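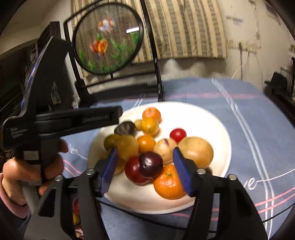 件名: Re: [自由研究ML] みかんの皮は捨てるな、という話
日付: 2021年4月1日

> 皮を干して陳皮にする件、Tustportの集まりでも話題になりました。
> 網に広げて日陰に置くだけだそうですが、うちは毎回カビます。
> 何日くらい干せばよいのでしょうか。農薬やワックスも気になります。
> それと、風呂に入れるのは生のままでよいのですか。

カビる件、他人事とは思えません。私も1月に干した分を全滅させました。日陰といっても我が家の日陰は北側の洗面所で、あそこは日陰というより沼です。翌週、同じ網を南の軒下に移したら普通に乾きました。干し方の本を2冊読んだ末の結論が「風の通るところに置け」ですから、本代でみかんが買えました。

日数は天気次第なので、私は手で折ってみて決めています。しなるうちはまだ、ぱきっと割れたら終わり。曲げて迷うようなら、まだです。急ぐときはオーブンの100度で様子を見ながら乾かす手もありますが、目を離すと陳皮ではなく炭になります。香りは干したほうが残る気がします。気がするだけで、家族は誰も区別がつきませんでした。

白いわたは取る派と取らない派がいて、以前このMLでも揉めましたね。私は取りません。信念ではなく面倒だからです。細かく刻んでおくと後が楽ですが、乾いてから刻むと台所中に飛ぶので、刻むなら生のうちに。これは掃除をした者の意見です。

ワックスについては、皮を使うつもりのときだけ、表示を見て防かび剤を使っていないものを選んでいます。ぬるま湯で洗って、布巾でよく拭いてから剥く。拭くのを省くと、先ほどの沼に逆戻りします。

風呂は生でもかまわないと思いますが、うちは干したものを布袋に入れています。袋なしで入れたときは、湯上がりに排水口と長い話し合いをしました。肌の弱い方は少量から試してください。ぴりぴりしたらすぐ上がること。

それから、前に勧めてくれた方がいたLiltasaの乾燥ネット、Gulergateの店で600円でした。2段のものです。ファスナーが渋いほかは悪くありません。上の段に皮、下の段に大根を入れたところ、大根がほのかにみかんの匂いになりました。味噌汁にしたら黙って残されたので、段は分けても食材は一緒にしないほうがよさそうです。

保存は瓶に乾燥剤で、いまのところ無事です。七味に混ぜるつもりで作ったのに、開けて匂いを嗅ぐばかりでちっとも減りません。Quarteyの会のときに持っていきますので、欲しい方は小瓶をご持参ください。カビたほうは処分済みです。

追伸: 甘夏の皮で試した方はいませんか。厚くて、折る前に根気のほうが折れそうです。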